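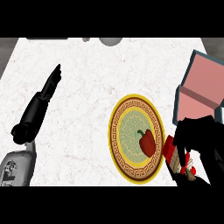 The simulated kitchen counter at the November open day, with both arms and a red bell pepper on the plate.

Stekley Robot Open Day: Frequently Asked Questions

What will I see during the visit?
You will see two robot arms working at a kitchen counter in simulation, shown on the big screen in the Rampersad Room. After that we go upstairs to the workshop, where the real pair of arms stands. The simulated part takes most of the time, because there the program can be stopped and started again as visitors wish.

Is the kitchen on the screen a real kitchen?
No. It is rendered by computer, including the marble counter, the plate with the Greek-key border and the pepper. Some visitors ask us where to buy the plate. We are sorry, it exists only as a file.

Which software do you use?
The scenes are prepared in Todton, our own program. It holds 292 kitchen objects at this moment, and for each one we have set the weight and the friction by hand. Pepper and plate are the pair that we show most often.

Can I control the arms by myself?
Yes, in the simulation. Each visitor who wishes can have one turn at the hand controllers. Children from 13 years may take a turn alone, and smaller children together with an adult. The arms in the workshop are moved only by our staff.

What if I make a mistake in my turn?
Please do not worry. If the pepper falls to the floor, we press one key and the counter is set again. Kamol Petchrat sits next to you during the turn and will explain the two buttons for the fingers.

Why are there two arms and not one?
Many kitchen tasks ask for two hands, for example to hold a box steady while something is put inside it. We had one arm in the first year and we were always limited by it.

When does the demonstration start?
The first one is at 10:30 a.m. and the second one is at 2 p.m. Please come ten minutes before. The door to the Rampersad Room is closed when the talk begins, and late guests are kindly asked to wait for the next demonstration.

In which language is the talk?
Boonmee Sombatkul gives the talk in English. He can also answer questions in Thai.

How do I reach you?
Take the bus to Stercombe and get off at the last stop. The entrance is behind the bicycle shed. Parking is possible only for guests with a disability, and a place must be reserved by email.

May I take photos?
In the Rampersad Room, yes. In the workshop please ask first.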